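Notia gets a release date, and I have a few thoughts

January 21, 2019

The distributor finally put a date on Notia. It opens in March, on a limited number of screens, with a wider release if the first two weekends go well. I had more or less given up on this one. It was shot so long ago that two of the kids in the cast must be in college by now.

For anyone who hasn't been following along, Notia is Volkan Dönmez's third feature and his first in English. It takes place over one winter in a lighthouse town where the ferry has stopped running. There is a missing boat and a radio that picks up things it shouldn't. I'd call it a fantasy film, but the studio is calling it a family adventure, and the new trailer is cut to match. Lots of running, lots of strings.

I liked the first teaser better. That one was a single shot of the harbor with the radio playing over it, and it told you almost nothing. The new trailer shows what I am fairly sure is the last act. If you plan to see the movie anyway, skip it.

What I do like is that the sets look built. Dönmez said in a podcast interview last fall that they put up 14 full house fronts on the harbor street, and that most of them had working rooms behind the door. He wanted the actors to be able to walk in from the snow and keep going. You can see it in the trailer when the girl runs through the bakery and out the back. I watched that part a few times and I don't think there's a cut in it.

The knitwear is going to get attention too. Everybody in the town wears these heavy patterned sweaters and long socks, and each family has its own colors. I expect there will be knitting patterns online before the movie is out of theaters.

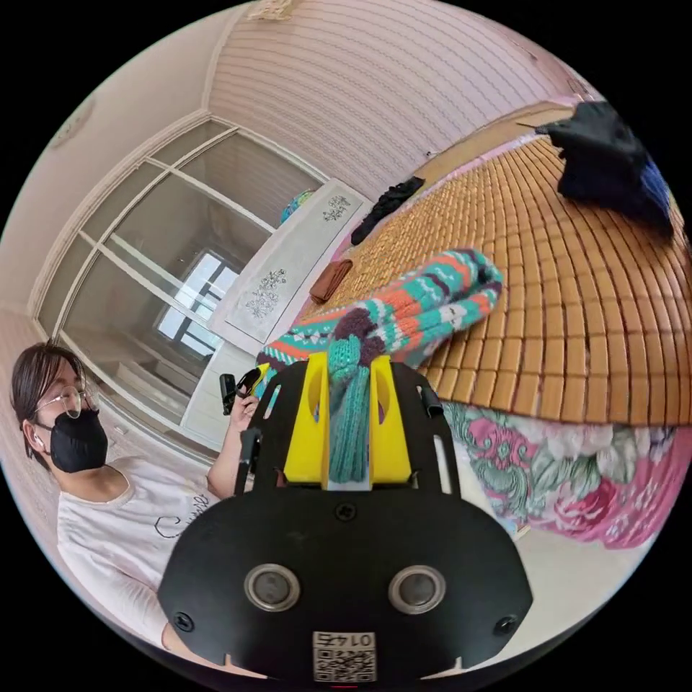

Long patterned sock with a pom-pom, on the bed.

Bouazza did the score. I only know the name from Andwood, the series that got dropped after one season, but the music was the best thing in it. The theme at the end of the Notia trailer sounds like the same kind of work — slow, low, mostly cello. No word yet on a soundtrack release.

Now the practical part. The Prukville is on the list of opening theaters, which surprised me. It has 414 seats in the big room and they usually give that to whatever superhero movie is playing. I called on Saturday and was told tickets go on sale 7 days before opening, at the box office first and then online. They didn't know yet which room it would be in. The person I talked to hadn't heard of the movie.

I'm planning on the Friday evening show. My sister wants to bring her boys, who are six and nine. I'd say the nine-year-old will be fine. The teaser scared the younger one, so we'll see what the rating says when it comes out.

I'll write a proper review after opening weekend, with no spoilers above the break. Before then I want to rewatch his second film, if I can find my disc. It's not streaming anywhere I have a subscription.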